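Stirkitz Travel Help Desk
Ticket: Festival calendar shows wrong dates for Kurnby
Opened by: Wing-sze Tang
Handled by: Ho-yin Hsieh
Status: Solved, waiting for confirmation
Opened on: 18 March 2020

Wing-sze Tang wrote:

Hello, I use the Stirkitz trip planner to prepare a tour to Kurnby for a small group. In the calendar, the lantern fair and the boat procession are both shown one day too early. When I open the page of the lantern fair itself, the date is correct. Only the calendar and the printed plan are wrong.

I have tried the following before writing to you:
- logged out and logged in again
- removed the fair from my plan and added it again
- opened the plan in a second browser

The result is always the same. My plan has 20 entries and I did not find a mistake in the museums or the ferry times.
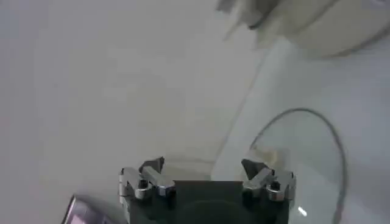
Ho-yin Hsieh wrote:

Dear Wing-sze, thank you for the clear report. Please tell me two things. Which time zone is chosen in your profile, and did you make this plan new or copy it from an older one? The fairs in Kurnby begin at midnight in our list when the organiser gives no hour, so a wrong time zone can move them to the day before. The museums have opening hours, and for this reason they would stay on the correct day.

Wing-sze Tang wrote:

The time zone in my profile is the one of Kurnby, I changed it in January. The plan is a copy. I made the first one last year for a tour to Kovel and I used it again, because the hotel notes were already in it.

Ho-yin Hsieh wrote:

I think this is the cause. A copied plan keeps the time zone of the old plan, also when your profile has a different one. Please open the plan, go to Plan settings, then Place and time, and look at the line "Time zone of this plan". If it says Kovel, choose Kurnby and press Save. After this, press Refresh all entries. With a long plan it can need a minute until the bar reaches 100 per cent, so please do not close the page during this time.
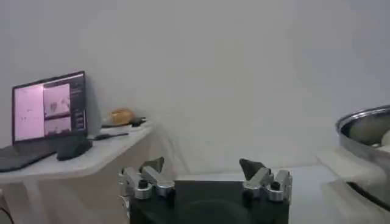 Wing-sze Tang wrote:

It said Kovel, you are right. I changed it and refreshed. The bar stopped at 95 per cent and I waited nearly 40 minutes. The lantern fair is now on the right day, but the boat procession is still one day early.

Ho-yin Hsieh wrote:

I looked in the log of your plan. The refresh stopped at the entry "Chiang tea house, evening visit". This entry has a start time but the end time is empty, and the boat procession comes after it in the list, so it was not reached. Please write any end time for the tea house and refresh once more. I have also reported to our developers that one incomplete entry should not stop the others.

Wing-sze Tang wrote:

I put an end time and now the refresh is finished. Both festivals are on the correct day, in the calendar and in the printed plan also. Must I send the plan again to my group, or do they see the change?

Ho-yin Hsieh wrote:

Those who open the plan by your link see the new dates immediately. Those who received it as a printed file have the old dates, so please send them a new file. I set the ticket to solved. If you write here again within the next days, it opens by itself.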